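Lista de revisión de otoño del taller Dusia, con mis notas
Revisado por: Zuzana Hubáček
Mes: octubre

1. Extintores. BIEN
Los 2 en su sitio y con la aguja en verde. El de la entrada tenía un abrigo colgado encima (¡otra vez!). Lo he quitado y he puesto un gancho en la pared de enfrente, a ver si así.

2. Salida trasera. A MEDIAS
La puerta abre bien, pero el pasillo se nos ha llenado de cajas de Telstead. Tiene que quedar libre todo el ancho, también cuando hay entrega.

3. Regletas y enchufes. MAL
Encontré una regleta enchufada a otra regleta, y de ahí colgaba el calefactor de 2000 W. Ya está desconectado. El calefactor va directo a la pared y se apaga a las 20 h, aunque quede alguien trabajando.

4. Disolventes y trapos. BIEN
Todo en el armario metálico, con tapa y etiqueta. Me falta la ficha de seguridad del barniz Ullo, se la he pedido a Eirini Sfakianakis y me la manda esta semana.

5. Botiquín. A MEDIAS
Quedan tiritas pequeñas y poco más. Apuntadas gasas, suero y guantes de la talla M. 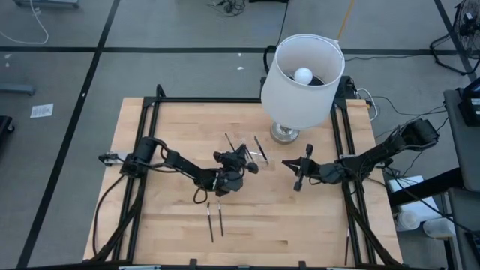
6. Ventilación. BIEN
El extractor arranca a la primera y ya no hace aquel ruido de cafetera vieja. Eso sí, el filtro pide cambio antes del invierno, y el recambio tarda lo suyo en llegar.

7. Estanterías. BIEN
La grande aguanta 300 kg según su placa y vamos muy por debajo. Lo pesado, por favor, en las baldas de abajo.

Pendiente para la próxima: pasillo, botiquín, filtro y una regleta nueva con interruptor.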